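Residency diary, Flumgate Textile Store
September, first entry

The store was opened at 8.00 am. Rawan Salameh and I began with the Carrillo bequest, which is to be rehoused before the Dorkham loan falls due. The catalogue gives 17 garments – the earlier register gives more, and the difference has not been resolved. 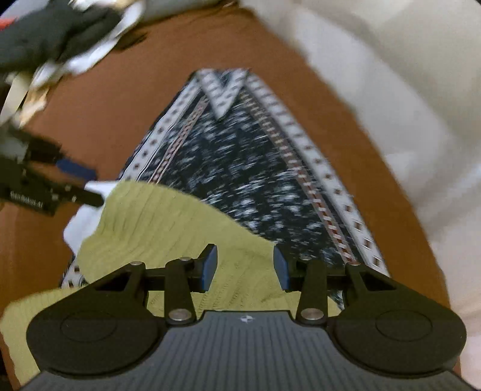
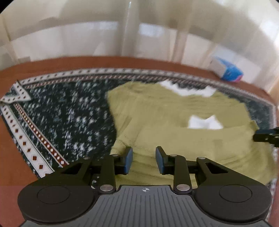 Afternoon

Colour terms were discussed at length. The 1950s cards use "olive" and "mustard" without distinction, and Yesenia Pacheco has asked that both be retained in the record, with a modern term added beside them. I have agreed to this for the present.

Tissue stock stands at some 800 sheets. An order for 5 further boxes was sent to Kindthorpe at 4 pm, together with a query regarding the grey board, which arrived in the wrong weight. Labour for the second week remains unconfirmed.

Humidity log signed. Store closed and keys returned to the front office.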